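이 웹사이트는 더 나은 이용 환경을 위해 쿠키를 사용합니다. 계속 이용하시면 쿠키 사용에 동의하신 것으로 간주합니다. [동의] [설정 변경]

보도자료
2026년 4월 19일

굴라우(Gulau), 탁상 놀이 꾸러미 '퍼너(Pană)' 새 구성 공개
나무토막과 작은 축구공, 노란 고리로 즐기는 느긋한 한 판

나무 놀잇감을 만들어 온 굴라우가 식탁이나 책상 한쪽에서 즐길 수 있는 탁상 놀이 꾸러미 '퍼너'의 새 구성을 선보입니다. 지난번 구성을 아껴 주신 분들께서 보내 주신 편지와 엽서를 한 장 한 장 읽어 가며 준비한 것이라, 이렇게 소식을 전하게 되어 저희로서도 무척 반갑고 조금은 떨리기도 합니다.
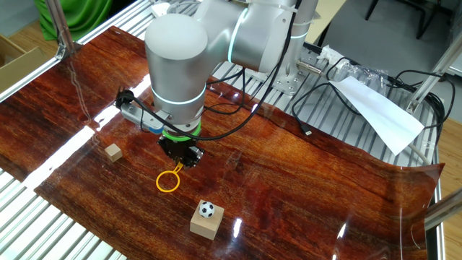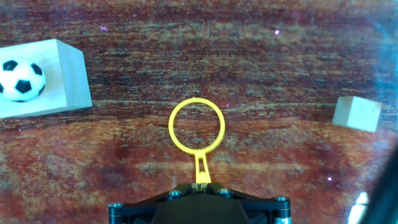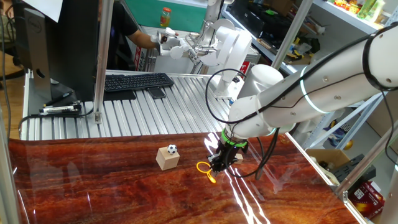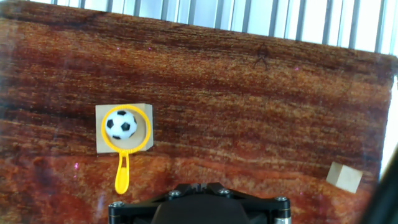 나무토막과 축구공 무늬의 작은 공. 나뭇결무늬 탁자 위에서.

공을 나무토막 위에 올려놓고 손을 떼는 그 짧은 순간이 제일 좋다고, 타마라 니스토르(Tamara Nistor)는 말합니다. 처음에는 아이에게 줄 생각으로 상자를 열었는데 저녁 설거지를 미뤄 두고 어른들끼리 한참을 붙들고 있었다면서, "공이 굴러 내려가면 다 같이 웃고, 그러고는 누가 먼저랄 것 없이 주우러 가게 된다"고 덧붙였습니다. 다만 예전 설명서는 글씨가 너무 작아서 할머니께 읽어 드려야 했다는 따끔한 말씀도 함께 남겨 주셨는데, 이번 설명서의 글씨를 키운 데에는 이 한마디가 큰 몫을 했습니다.

꾸러미에 담긴 것은 참 단출합니다. 큼직한 나무토막 하나와 그보다 훨씬 작은 나무토막 하나, 큰 토막 위에 올릴 수 있는 작은 공, 그리고 짧은 손잡이가 달린 노란 플라스틱 고리입니다. 나무는 옅은 제 빛깔을 그대로 살렸습니다. 색을 칠하면 어떻겠느냐는 의견도 회의 때마다 나왔고 실제로 칠해 본 견본도 서랍 가득 있습니다만, 짙은 탁자 위에 놓았을 때 밝은 나무가 주는 편안함을 포기하기가 어려웠습니다. 그 대신 고리만큼은 어디에 두어도 눈에 잘 띄도록 노란색으로 정했습니다.

놀이 방법은 두 사람이 해도 좋고 세 사람이 해도 좋습니다. 가장 기본이 되는 것은 '올리기'입니다. 큰 나무토막을 가운데에 두고 공을 윗면에 가만히 올린 뒤, 공이 멈추면 다음 사람에게 차례를 넘깁니다. 다음 사람은 공을 떨어뜨리지 않고 나무토막을 한 뼘 옮겨야 합니다. '고리 놀이'에서는 손잡이를 잡고 공에 닿지 않게 고리를 위에서부터 천천히 내려 씌웁니다. 조금 익숙해지신 분들께는 작은 토막을 이용한 '이사하기'를 권해 드립니다. 공은 큰 토막 위에 그대로 둔 채 작은 토막을 탁자 이쪽에서 저쪽으로 옮기는 놀이인데, 글로 읽으면 싱겁게 들려도 막상 해 보면 팔꿈치며 소매며 신경 쓸 곳이 꽤 많습니다.

이번 구성에서는 공이 놓이는 윗면의 다듬질을 다시 손보았습니다. 너무 매끈하면 공이 금세 달아나고, 너무 거칠면 올리는 재미가 없어집니다. 그 중간 어디쯤을 찾느라 공방 식구들이 점심시간마다 토막을 하나씩 들고 앉아 있었고, 사포를 바꿔 가며 써 본 기록이 공책 세 권에 남았습니다. 모서리는 반듯한 네모 모양이 흐트러지지 않을 만큼만 살짝 다듬었습니다.

첫 생산분은 822꾸러미입니다. 유통은 오랫동안 저희와 함께해 온 겐톤(Genton)이 맡으며, 4월 안에 겐톤의 매장과 우편 주문을 통해 만나 보실 수 있습니다. 기존 구성을 가지고 계신 분들은 상자째 새로 사지 않으셔도 됩니다. 공이나 고리처럼 구르고 숨기 좋아하는 물건은 낱개로도 주문하실 수 있도록 따로 넉넉히 마련해 두었습니다.

출시에 맞추어 플란덴트(Flandent) 문화관 1층에서는 누구나 앉아서 놀아 보실 수 있는 자리가 열립니다. 입장료는 없고, 미리 신청하지 않고 오셔도 괜찮습니다. 약 200명이 함께할 수 있도록 탁자와 의자를 준비하고 있으며, 탁자 높이를 여러 가지로 두어 어린이도, 휠체어를 타고 오시는 분도 편히 자리를 잡으실 수 있게 했습니다. 따뜻한 보리차와 작은 과자도 내어 드립니다. 과자 부스러기가 공 밑에 들어가면 놀이가 갑자기 어려워지니 접시는 옆 탁자에 놓아 주세요!

굴라우는 앞으로도 집에서 쓰던 탁자 위에 그대로 꺼내어 놓을 수 있는 놀잇감을 천천히 만들어 갈 생각입니다. 설명서에 없는 놀이 방법을 찾으신 분은 꼭 알려 주시기 바랍니다. 이름을 적어 보내 주시면 다음 설명서에 놀이와 함께 실어 드리겠습니다.

문의: 굴라우 홍보 담당
제품 주문 및 낱개 구매: 겐톤 고객 창구
체험 자리 안내: 플란덴트 문화관 안내 데스크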